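Vikia publishes its upkeep routine for hand-held grippers and the Zindham bench cell

Gideddale, Oct 4, 2020

Vikia has today released the full upkeep routine for its hand-held gripper tools and for the bench cell at its Zindham workshop. The routine covers finger pads, pivot points, camera mounting and the tiled work surface. It can be downloaded free of charge from the Vikia website and may be copied, changed and passed on by anyone who runs similar equipment.

The company builds and looks after small gripping tools that are held in the hand and carry their own camera. Operators use them to pick up and put down everyday objects while the camera records the movement of the fingers. The recordings are then used to teach a fixed arm to do the same job. The arm and the hand-held tools share the same finger design, so a fault in one set of pads affects both sides of the work.

Until September the workshop kept its upkeep notes on loose sheets next to each bench. Different shifts followed different habits. One shift changed pads when they began to slip, another changed them on a fixed day, and a third left the choice to whoever was holding the tool. The new routine replaces all of these with one set of checks, carried out in the same order on every tool.

Pads first

The largest part of the routine deals with the finger pads. These are the parts that touch the object, and they wear out before anything else on the tool. Each pad is checked after 100 grasps and again before the tool is put away. The check is done by eye in good light, with the fingers fully open and nothing between them. The operator looks for torn covering, lifted edges, strips of material standing out from the inner side of the pad, and dust or grit on the gripping face.

A scuffed pad may stay in use. A pad with a peeled or frayed covering is marked on the tool's card and changed at the next break. A strip standing out into the gap between the fingers must not be pulled off by hand, as this often takes more of the covering with it. It may be trimmed with a sharp blade if the tool is needed to finish a run, and the trim is written on the card.
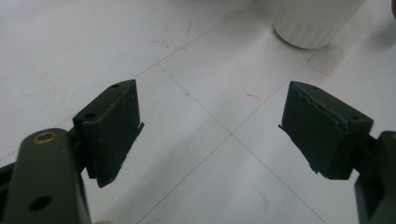 Pads are always changed in pairs. Fitting one new pad against one worn pad gives an uneven grip, and the object tends to turn slightly as the fingers close. That turn shows up later in the recordings and is hard to correct. The old pair is kept in a bag with the tool number until the recordings from that run have been looked over.

To change a pair, the operator opens the fingers, switches off the tool and rests it on its back. The screws are loosened by hand with the short driver, never with a powered one. Any glue left on the mounting face is wiped away before the new pad goes on. The screws are first set finger tight, the fingers are closed gently so that the faces line up, and only then are the screws tightened. A card slipped between the closed faces should be held evenly along its length.

Pivots, arms and mount

The finger arms need less attention. They are wiped with a dry cloth at the end of each shift and checked for cracks near the holes. The pivots are not oiled. Vikia tried a light oil on an earlier version and found that it crept down to the pads and picked up dust.

Each tool is opened and closed slowly by hand before work starts. Both fingers should move together and stop at the same point. If one lags behind, the tool is taken out of use and its linkage is stripped down on the repair bench. Linkage parts are stocked in Zindham and sent out from there to customers.

The camera mount is checked last. It is easily knocked when pads are being changed, so the routine asks for a short test recording after every change. The recording is compared with a saved view of the same tool. Both fingers should sit at the same height in the view, and the pads should be in the same place as before. If they are not, the mount is loosened, set again and tested once more.

The work surface

The routine also gives rules for the surface on which objects are placed. Tiles are wiped down at the start and end of each run. Marker lines showing where objects should stand are to be drawn fresh for each new task and removed when it is over. Vikia found that old marks left from one task were sometimes taken for current ones in the next, with objects set down in the wrong place for a whole run.

Light at the bench is to be even and left unchanged during a run. Blinds are drawn and lamps are not moved. Operators who need more light to check a pad are asked to carry the tool to the repair bench and not to turn a lamp towards the tiles.

Pads from a second supplier

Alongside the routine, Vikia has confirmed that replacement pads will now come from two sources. Ruotsalainen, which has made the finger arms for the tools from the start, will begin supplying pads as well. The first delivery is for 150 pairs. These have the same screw pattern as the current pads and can be fitted without any change to the arms.

The Ruotsalainen pads use a covering that is wrapped over the edge and fixed at the back. In the current design the covering ends at the edge of the gripping face, where it can lift. Vikia will run both types side by side at Zindham for some 4 months before choosing which to fit as standard. The checks are the same for both, and customers need not change stock they already hold.

What customers should do

Customers with tools on a service plan do not need to take any action. A printed copy of the routine and a set of blank tool cards will be sent with their next parts order. Customers who look after their own tools can download the same papers and may order pads in pairs through the parts desk. When ordering, please give the number on the tool body, as older tools use a shorter screw.

Worn pads can be returned to the workshop in Zindham. Vikia would like to receive pads that have torn or peeled early, with the tool card if there is one, and will pay the return postage within the country.

Press enquiries should be sent to the Vikia office, 1901 House, Gideddale. Questions on parts and repairs are handled by the workshop in Zindham.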